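Old desktops get second life at Clernik repair hall

Last updated: 4:40 p.m.

CLERNIK - Boxes of retired office desktops have been coming through the side door of the Tarar building since January, and the repair benches are full. The count stood at 1823 machines this afternoon. Another 112 are waiting on a truck from Brundska.

The computers come from schools, clinics and a few insurance offices that switched to laptops. Most are dusty, some are missing parts, a handful won't power on at all. Each one gets opened up, checked and sorted into one of two piles, rebuild or strip.

Rebuilds get cleaned, a fresh drive and a new battery on the board, then go out to families and job seekers who sign up at the front desk. Strips are taken down to the bare case. Processors and memory come out first, then the power supply if it tests good. Metal goes to the scrap dealer across the road, boards go to a recycler out of town.

Power supplies are the bottleneck right now. Plenty of machines on the shelf with a good board and no working supply, and the odd sizes used in the small office cases are hard to match. Daltel, the parts shop on the ground floor, has offered to set aside any it gets in trade. The hall is asking residents to check there closets as well.

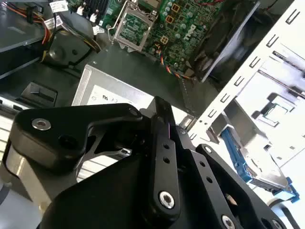
An opened desktop at the hall, with the processor socket empty and the power supply in the case.

Goal for the year is 2285 computers. At the present pace the hall will get there before the summer break, though space is getting tight and the back hallway is already stacked to shoulder height.

Drop-off is free. Towers and small desktops only, no monitors, no printers. Owners are asked to erase there files first or ask at the desk to have the drive pulled and destroyed. Cables welcome, bag them seperately.

Hours are 9 a.m. to 6 p.m., side entrance. Ring the bell if the door is locked.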